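Updated August 2023 | 12 shares | 4 comments

The zipper is still the first part of a carry-on to fail. Brivard puts a size 10 coil on its cabin case and a size 8 on the outer pocket, where Nathalie De Haan, who repairs luggage at Wanico, sees most of the damage.

"People overfill the pocket and pull at an angle," she says. "The slider opens up and the teeth stop closing."

A new slider takes her 7 minutes to fit.
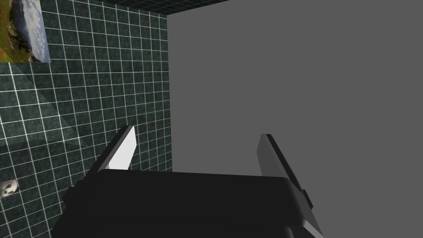 Replacing the full coil is a longer job – the lining has to come out first – and Molodano cases need the handle tube removed as well. Spare coils for both brands are due in October.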